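July 5, 2019
By the trade news desk

Anyone who has spent an afternoon bent over a row of old office computers, screwdriver in hand and neck aching, will have some sympathy for what Fernateck is trying to do. The firm has put its Skellasus kit on sale this week, after a trial run that began in May at the Stefanou repair and reuse workshop in Makville, and it is aimed squarely at places that take in retired desktop machines by the pallet and have to get the useful parts out of them.

The kit is made up of a fixture plate, a set of gripper fingers and the software that goes with them, and it is sold to people who already own a robot arm or are about to buy one. The tower goes on its side with the panel off, and the arm works from overhead.

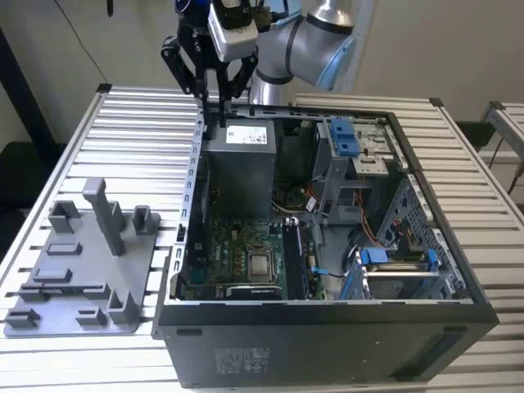
Fernateck is asking £2480 for the full set, with delivery included, and buyers get 47 ready-made routines to start from -- most of them for memory, drives and cables, which are the jobs that come round again and again in this line of work. Anything outside that list has to be taught by hand, and the firm is quite open that a newcomer should set aside a few patient days for it.

The people at Stefanou were kind enough to let us stand about and ask questions for most of a morning (and there was tea, which always helps). They like the plate best of all. It sits alongside the case and gives small parts a proper place to go, and they said the bench has been a good deal tidier for it. They were less keen on the printed manual, which they found thin, and they would dearly like a longer section on older cases. 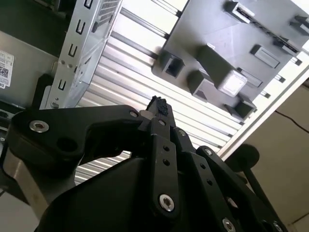
Can the kit be used with any robot arm?
Fernateck supports 6 models at present, all of them listed in the order form, and asks owners of anything else to get in touch before paying.

Memory modules are where the workshop has spent most of its time, as they are worth saving and rather easy to spoil. A finger has to come down close to the slots without leaning on anything near by, and there is plenty near by on a crowded board.

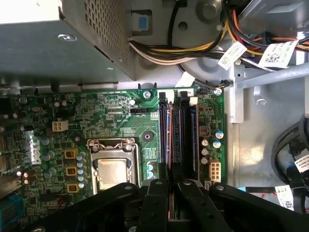 Page last changed: July 2019

Spare fingers are sold separately, and the firm says it has made enough stock for 3000 sets before it needs another production run. Workshops in and near Makville can book a visit to try the kit before they buy, and Fernateck will bring the plate and fingers along to those who have an arm of their own already set up. Orders are open now through the company's sales office, with the first parcels due to go out at the end of the month.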